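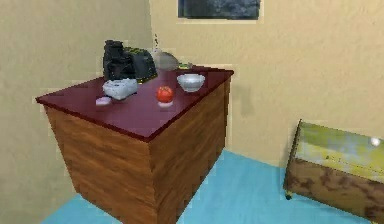
Kettle, toaster and coffee maker on the maroon countertop.

June, bench notes, sourdough starter trials

Big day for the rye jar! It doubled before lunch and was still domed at 3 pm, while the all-white jar had barely got going. Same tap water, same shelf, same spoon of old starter in each. I knew rye was supposed to be quicker but I did not expect to see it this clearly with jars standing side by side.

For anyone picking this up after me, the setup is simple. Two jars, straight sides, rubber band at the level of the fresh mix. Jar A is white bread flour, the Padbridge mill one in the paper sack. Jar B is half that and half whole rye, also Padbridge. Equal weights of flour and water. I stir with the handle of a wooden spoon until no dry bits are left, scrape down the glass, and put the lid on loosely.

Smell notes, before I forget them. A: yogurt, faint, a bit like wet paper. B: green apple first, then something close to cider, very pleasant. By evening B had moved on to sharp vinegar and the dome had started to sink in the middle, so it was past its best by then. Next time I want to mix the dough at the apple stage and see if the loaf keeps any of that.

The long soak. I also ran the soak we talked about, flour and water only, no starter and no salt, left covered for 2 hours. What a difference to the feel! The dough went from shaggy and tearing to something I could stretch until light came through. I gave it far less kneading afterward than usual and it still held its shape on the board. The salt went in late with a splash of water and made everything slimy for a minute, which is alarming the first time. Keep squeezing, it comes back together.

Baked one loaf from B in the heavy lidded pot. The oven was up full for a good while before the dough went in. Lid off once the loaf had sprung and looked set, then left it until the crust was properly dark, darker than I usually dare. Ear on one side only. I think my cut was too upright, need to lay the blade over more. The bottom was a touch thick, so a tray on the shelf underneath next time.

Crumb: open near the top, tighter along the base, no raw streak. Taste is great. A little sour, a lot of toasted grain, and the crust has that almost caramel thing going on. I had the first slice plain and the second with butter and salt and could happily have stopped work for the day there.

Sour level compared with the Gashaw loaf (the recipe with the overnight fridge rest): ours is milder. Gashaw has a tang that stays at the back of the tongue. I like both. For toast I would pick Gashaw, for soup I would pick this one.

Things that went wrong, for the record. I forgot to weigh jar A empty, so the discard amounts for it are by eye. The rubber band on B slid when I picked the jar up, and I put it back by the flour smear on the glass, so take the evening reading with a pinch of salt. The Zikis scale switches itself off if you are slow between additions and loses the tare. Add the water first, then it is only one slow pour.

To try next:

Feed B with 12 percent rye instead of half and see how much speed is left. My hunch is most of it.

Cold water against warm, same flour.

The Brultonar spelt. There is one sack left and I have been wanting an excuse. Spelt goes slack quickly, so shorter soak and a tin, not a free-standing loaf.

Dry some of B on parchment as a backup. Spread thin, leave it until it snaps, crumble into a clean jar and label it.

9 pm: B fed again, band at the line, lid loose. A has finally woken up and has bubbles all along the glass. Good for you, A!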